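Il faut entendre le premier coup d'archet dans une salle vide pour comprendre ce que veut dire une table d'harmonie. Pas la regarder, l'entendre ! Le son part du chevalet, descend dans l'épicéa, fait le tour de la caisse et vous revient par les pieds. À l'atelier Eynon, où j'ai passé une bonne partie du mois de février, on parle du bois comme d'autres parlent de leurs enfants : avec fierté, et un peu d'inquiétude dès qu'il fait sec.

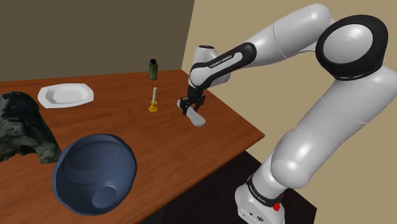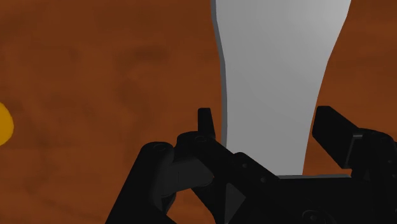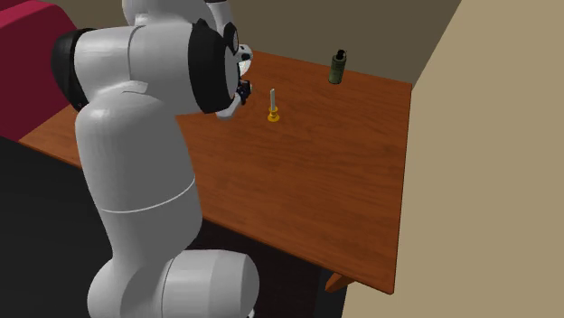 Un violon, selon Mwajuma Mohamedi, se décide bien avant le vernis, au moment où l'on tape du doigt sur une planche brute et où elle répond, ou ne répond pas. Elle en a refusé 43 l'hiver dernier, toutes belles, toutes droites de fil, toutes sourdes à son oreille. Le marchand a fini par lui envoyer les suivantes sans facture, en attendant le verdict.

Ce geste, taper et écouter, je l'ai vu faire des dizaines de fois et je n'en suis pas encore lassé. On pince la planche entre deux doigts, assez haut, là où elle vibre le moins, et on frappe au centre avec la pulpe du pouce. Une bonne table d'épicéa chante presque. L'érable du fond est plus grave, plus têtu, et l'on cherche entre les deux un écart qui ne figure dans aucun manuel (chaque luthier a le sien, et défend le sien avec une mauvaise foi merveilleuse).

Ensuite vient l'ébauche. Gouge, rabot, petits rabots noisette à semelle bombée, puis le racloir, qui enlève des copeaux si fins qu'ils collent aux manches. L'épaisseur descend lentement. On retape, on réécoute, on enlève encore un souffle de bois sous l'emplacement de la barre. À ce stade, les conversations s'arrêtent et la radio aussi.

J'avais apporté mon alto, un instrument d'étude correct et un peu nasal, en me disant qu'on me ferait la politesse d'un compliment. On m'a proposé de déplacer l'âme. Pour ceux qui n'ont jamais regardé par une ouïe avec une lampe, l'âme est un petit cylindre d'épicéa coincé debout entre la table et le fond, sans colle, tenu par la seule pression. Un déplacement minuscule, invisible pour moi, et la corde de do s'est ouverte comme une fenêtre. J'ai joué 35 minutes sans m'arrêter, les mêmes huit mesures de Brahms, et je crois avoir retardé tout le monde pour le déjeuner.

Le vernis mérite un article à lui seul. Chez Eynon on le cuit dehors, dans la cour, à cause de l'odeur et du voisin. Huile de lin, colophane, un peu de mastic en larmes, et des pigments dont on m'a donné les noms en me demandant de ne pas les écrire. Il faut 30 jours de séchage pour les couches de fond, davantage si le printemps est humide, et les violons pendent alors à un fil comme du linge, tous de la même couleur de pain chaud.

Reste la question de savoir qui les joue. Beaucoup partent vers des orchestres, quelques-uns vers des collectionneurs, et une part croissante vers l'association Wilura, qui prête des instruments à des élèves de conservatoire pendant la durée de leurs études. J'ai assisté à une remise. Une adolescente a pris le violon, a joué une gamme de sol très prudente, s'est arrêtée, puis l'a rejouée deux fois plus fort en riant. Toute la salle riait avec elle.

Les portes de l'atelier restent ouvertes le samedi matin, sans rendez-vous. Apportez votre instrument, même mauvais, et prévoyez de rester plus longtemps que prévu.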